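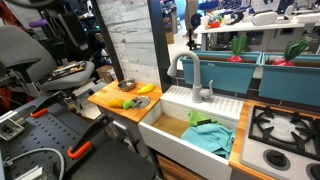 Resetting the role-play kitchen at the end of a session takes one adult no more than a few minutes when the steps are followed in the same order each time. These instructions apply to all play rooms at Ferkdale and Lerurgate and should be read by new staff before their first closing duty. Begin with the sink. Cloths are nearly always left in the basin, as with the blue and green ones shown, and the kitchen cannot be considered reset while they remain there.

Before you start
Collect one lidded tub for play food, one mesh bag for cloths and a clean damp sponge. Children who wish to help may do so, provided that an adult handles the cleaning solution.

Step 1: Clear the sink
Lift out all cloths and place them in the mesh bag, whatever their condition. Wipe the basin and the ledge behind it, then the tap, including the lever.

Step 2: Gather the food
Collect the loose vegetables and fruit from the worktop. Check each piece for cracks, tooth marks and flaking paint. Damaged pieces go to Reiko Hattori in the resources office and are not returned to the tub. The radishes are stored upright in their planters - please do not put them in with the other food.

Step 3: Return the pans and lids
Bowls and lids are washed in warm soapy water, dried by hand and put back on the worktop. A lid left lying flat should be turned over and wiped on both sides.

Step 4: Wipe the worktops and hob
Work from the back towards the front. Wood surfaces should be wiped with a well-wrung sponge and dried at once. Turn the hob knobs to the upright position and report any that are loose.

Step 5: Sign the sheet
Enter your initials and the time on the sheet inside the cupboard door. Cloths are laundered at 50 degrees and returned by Amber Verbeke the following morning. Replacement food may be requested from stores using item code 982, with a limit of two sets per room each term.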